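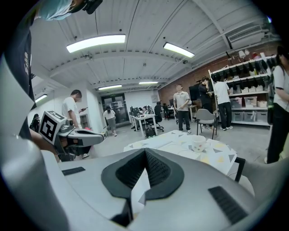 1/5
Moving house, a thread. I have lived in Plelton for 28 months and apparently spent every one of them collecting jars.

2/5
Removalist quoted $582, then asked if there were stairs. There are 39 stairs. We had a long quiet moment on the phone together.

3/5
Indira Iyer has offered to help "in August". I move out on 28/07/2021. She knows this. She wrote it on her calendar in front of me.

4/5
Found the Allen key for the bookshelf I gave away. The bed's Allen key remains at large, so the bed may be staying with the landlord.

5/5
New place is in Wandby. Ground floor, decent light, a neighbour with a trombone. Free jars to anyone who can collect. Bring a trolley.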